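Lovik Paddle Log

A plain-text record of small-boat outings on the Lovik estuary and the creeks behind Pitby. It covers kayaks, canoes, rowboats and rental pedal boats. Sailing dinghies are left out.

What's in it

The log holds 2613 entries from 195 paddlers. Each entry is one outing, with the launch point, the direction of travel, the tide state at launch and a free-text note. Notes run from two words to a full page – most are short.

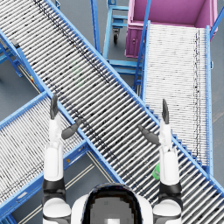
Rendel
Log maintainer and occasional rower

Fields

launch: one of 11 named ramps or beaches
boat: kayak, canoe, rowboat or pedal
tide: rising, falling, high slack or low slack
wind: the paddler's own word for it, unedited
time_out and time_in: local time, 24-hour
note: free text, spelling left alone

Time_in is blank in 86 entries. I left those blank. Please don't fill them with an average, as trips up Joo Creek can take twice as long coming home against the tide.

Collection

Paddlers wrote on paper cards at the ramps until June, when the web form opened. Cards were typed in by hand. Where the writing couldn't be read, the field says "unclear". 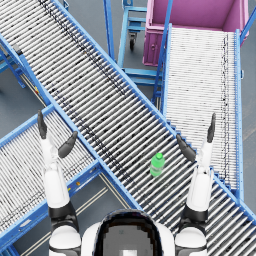 The two sources don't match well on wind. Card writers liked "breezy" for nearly everything, while the form offers a few suggestions under the box and many people pick the first one. Treat wind as a loose hint.

Known problems

Pitby Ramp and Pitby Beach were mixed up on the early cards. Entries I could sort out from the note have been fixed and the rest are marked "pitby_any". Winter is thin. Pedal boats only appear in the warmer months, when the rental dock is open.

Use

Free to copy and reuse with credit to the Lovik Paddle Log. Don't use it for navigation – it has no depths and the sandbars move. Corrections go in the issues list, with the entry number.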